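Küchenroboter bleibt mitten im Griff stehen: Flendunitz unterbricht Haushaltstests in Arnlow

Softwarefehler nach einem Neustart, niemand verletzt – Erprobung soll noch im August weitergehen

8/13/23

ARNLOW. Wer in den vergangenen Wochen in der Versuchswohnung von Flendunitz vorbeigeschaut hat, der konnte dort einem Roboterarm bei jenen kleinen Handgriffen zusehen, die die meisten von uns morgens noch halb im Schlaf erledigen: einen Becher umstellen, eine Schachtel zur Seite schieben, eine Zitrone von einem Teller auf den nächsten legen. Nun ruht die Arbeit dort vorerst. Wie das Unternehmen mitteilt, ist der Arm während eines ganz gewöhnlichen Durchgangs über der Arbeitsfläche stehen geblieben, hat sich nach einem Neustart anders bewegt als vorgesehen und dabei eine Keramikschale von der Küchenzeile geschoben. Die Schale ging zu Bruch. Verletzt wurde zum Glück niemand, und auch die Einrichtung hat keinen Schaden genommen.

Zur Sache selbst, so gut sie sich bisher erzählen lässt: Der Arm, den Flendunitz vom Hersteller Kinik bezieht, hatte gerade einen Becher angehoben, als die Steuerung einen Fehler am Handgelenk meldete und die Bewegung anhielt. So weit lief alles, wie es laufen soll. Die Aufsicht führende Kollegin quittierte die Meldung und startete das Programm neu, ein Vorgang, den man im Team nach eigener Auskunft schon viele Male ohne jede Auffälligkeit hinter sich gebracht hatte. Diesmal aber hielt der Arm an seiner alten Vorstellung davon fest, wo er sich befand. Er lag mit dieser Vorstellung 22 Millimeter daneben, und das klingt nach wenig, bis man sich vor Augen führt, wie dicht in einer Küche die Dinge beieinanderstehen. Beim Zurückfahren streifte er die Schale, und bis die Hand am Notausschalter war, lag sie auch schon unten.

Der Notausschalter habe einwandfrei funktioniert, heißt es bei Flendunitz, und darauf legt man hörbar Wert. Weniger zufrieden ist man damit, dass er überhaupt gebraucht wurde. Eigentlich hätte die Kraftüberwachung den Arm bei der ersten Berührung anhalten müssen. In den ersten 15 Sekunden nach einem Neustart war sie jedoch noch nicht scharf geschaltet, damit sich die Sensoren in Ruhe einpendeln können. In der Anleitung steht das zwar, dort ist allerdings auch vorausgesetzt, dass der Arm in dieser Zeit gar nicht fährt. Das Programm, das Flendunitz selbst geschrieben hat, wusste davon nichts und ließ ihn fahren.

Es ist also, wie so oft, eine Geschichte von zwei Teilen, die für sich genommen ordentlich arbeiten und sich an einer einzigen Stelle missverstehen. Bei Kinik wird der Vorfall nach Auskunft des Herstellers ernst genommen. Eine überarbeitete Fassung der Steuerung, die nach jedem Fehler erst eine Referenzfahrt verlangt und vorher keine andere Bewegung zulässt, sei in Vorbereitung. Bis sie da ist, bleibt der Arm in Arnlow stromlos.

Ganz untätig ist man in der Versuchswohnung trotzdem nicht, und das ist vielleicht der freundlichere Teil dieser Nachricht. Die Aufzeichnungen aus den bisherigen Durchgängen werden nun noch einmal von vorn durchgesehen, alle 2.462, und zwar mit der Frage, ob der Arm schon früher einmal mit einer falschen Position losgefahren ist, ohne dass es jemandem aufgefallen wäre. Bei 356 davon war zwischendurch ein Neustart nötig, und mit diesen hat das Team angefangen. Die Auswertung liegt beim Prüfbüro Dixit, das auch den Abschlussbericht schreiben wird. Ein Ergebnis gibt es noch nicht, und man bittet herzlich um etwas Geduld.

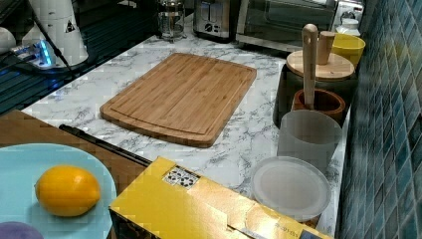 Küchenzeile mit Schneidebrett, Mörser und gelber Schachtel: Mit Alltagsdingen wie diesen wird in Arnlow geübt.

Auch beim Aufbau selbst soll sich etwas ändern. Künftig sollen Dinge aus Glas und Keramik weiter von der vorderen Kante entfernt stehen, solange ein neues Programm zum ersten Mal läuft, und der Notausschalter, der bislang neben der Tür angebracht war, wandert auf einen Ständer gleich bei der Arbeitsfläche. Dazu kommt eine zweite Person, die bei jedem Neustart dabei ist und nichts anderes tut, als auf den Arm zu achten. Das kostet Zeit, wie man freimütig einräumt, denn das Team ist klein und der Plan war ohnehin schon eng gestrickt.

Wer sich für einen der Besuchstermine in diesem Monat angemeldet hat, braucht sich übrigens keine Sorgen zu machen. Die Führungen finden statt, nur eben ohne den Arm in Bewegung, und wer ihn lieber arbeiten sehen möchte, kann seinen Platz ohne Weiteres auf einen späteren Termin verschieben lassen. Eine kurze Nachricht an Flendunitz genügt. Kinder ab der Grundschule sind wie bisher willkommen, müssen aber hinter der Markierung am Boden bleiben, auch wenn das Gerät abgeschaltet ist.

Wieder aufgenommen werden sollen die Tests, sobald die neue Steuerung eingespielt und von Dixit abgenommen ist. Flendunitz rechnet damit noch im August. Die ersten Durchgänge will man dann mit halber Geschwindigkeit und ohne Publikum fahren. Für die zerbrochene Schale ist inzwischen Ersatz besorgt worden, diesmal aus Kunststoff.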